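### 4.2 What changed on the packing floor

I'd gone into Gridmont expecting to write mostly about speed. The site packs small replacement parts for kitchen appliances – hinges, knobs, little bags of screws – and when Panlow put in the first 2 picking cells, speed was all anyone in the front office wanted to talk about. The people on the floor had other things on their minds. They wanted to know who'd be standing where, who'd be allowed to stop the thing, and whether they'd still get to swap jobs after lunch (that last one came up in nearly every chat I had, usually before I'd got my notebook open).

Before the cells went in, a picker's shift was pretty mixed. You'd pull parts for a while, then tape boxes, then wander over to returns and sort out whatever had come back in the wrong bag. It wasn't on any roster. The pickers had worked it out among themselves over the years, and it kept sore wrists and boredom both down to something people could live with. Once the cells took over the light, regular parts, the leftover picking was all the awkward stuff: long seals that curl up, glass trays, anything in a torn bag. One woman told me her day had turned into "all the bits the robot spits out", and I heard much the same from two others on the late shift. They were doing fewer picks and going home more tired!

I should say a bit about how the training worked, as it shaped a lot of what people felt about the job. Panlow's package has a practice program called Namow, where you try out a pick on a screen before anything is allowed to move on the floor. Each picker who wanted to become a cell minder did 5 sessions on it, an hour apiece, in the old tea room.
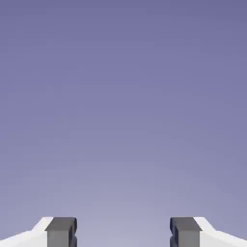

**Figure 3.** Simulated gripper view, fingers open.

Minders spend a surprising amount of their time thinking about grip, and this is where the old skill came back in. A good picker already knows how a part wants to be held. She knows a hinge will swing open if you take it by the wrong leaf, and that a bag of screws slumps to one side the second you lift it. In practice mode the trainees had none of the usual clutter to go by, only a plain violet-grey background with a pale housing and a dark pad coming up at either side, and several of them found that hard going at first. "Where's the bench?" was a common question. After a session or two most of them had started talking about the gap between the pads as if it were their own hand, and two of them would hold up a thumb and finger to the screen while they thought it over. I liked that a lot, and I've wondered since whether we (I mean those of us who write about this sort of work) are too quick to say that hand skill goes missing when a machine turns up.

It didn't go missing at Gridmont, but it did get harder to see. When a minder fixed a bad grip setting, the fix went into the cell's log under the name of the cell. Over the whole trial I read through 600 log entries, and the people who'd made the changes weren't named in a single one. The minders noticed this well before I did. One of them had started keeping her own list in the back of a diary, and by November there were three diaries going, with a fair bit of friendly arguing over whose hinge setting was the better one.

Pay was the sore point. Minders got a small hourly top-up, but pickers who stayed on the awkward parts got nothing extra, even though their share of the work had plainly got tougher. The supervisors I spoke to agreed it looked unfair and said the pay bands had been set before anyone knew how the work would split. I don't have a tidy answer to that. In the Russo warehouse, which I visited for comparison, everybody rotated through the cells every 90 minutes and everybody got the top-up. People there grumbled as well, mainly that you'd barely got your head around the cell's mood before it was time to move on, but I didn't hear the same split between "us" and "the minders".

Gridmont did bring back job swapping in the end, in a half-and-half sort of way. Minders now do the first part of the shift on the cell and the rest on returns, and anyone on awkward parts can ask for a turn at taping. It's still up to the shift supervisor, so it works better on days than on lates. Section 4.3 looks at the late shift on its own, where the cells are left running through the meal break and the question of who's allowed to hit stop gets a good deal messier.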